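Prisus handheld gripper project
Progress report to Grenevar, 8/28/23

Work completed

Collection went ahead at the main lab through the period, apart from the stoppage described below. We logged 3186 recordings, of which 112 have been pulled and will not be delivered until they are checked again.

Fault on the hand-held grippers

The problem was in the finger closing. On 17 of the recordings the fingers kept squeezing after the operator let go of the trigger, and one operator got a pinched fingertip while clearing an object. The skin was not broken. We stopped all units the same afternoon and filed the incident with Akton, who handle our safety reporting.

The cause was a return spring that slips off its seat after heavy use. The other pulled recordings come from the same units and may show a slower version of the same fault - we can't rule it out from the logs alone.

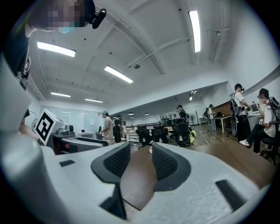
Malsha Thambiah asked whether work should have restarted before every spring was replaced, and said she would have preferred to wait. Her objection is noted. Units with the old spring are now limited to 100 cycles between inspections, and operators have been told to keep their free hand away from the fingers until the trigger is fully out.

Next steps

Ranasinghe will supply the new springs. Fitting should be finished in October, a month behind plan. No change to the budget is requested. The revised inspection sheet is attached.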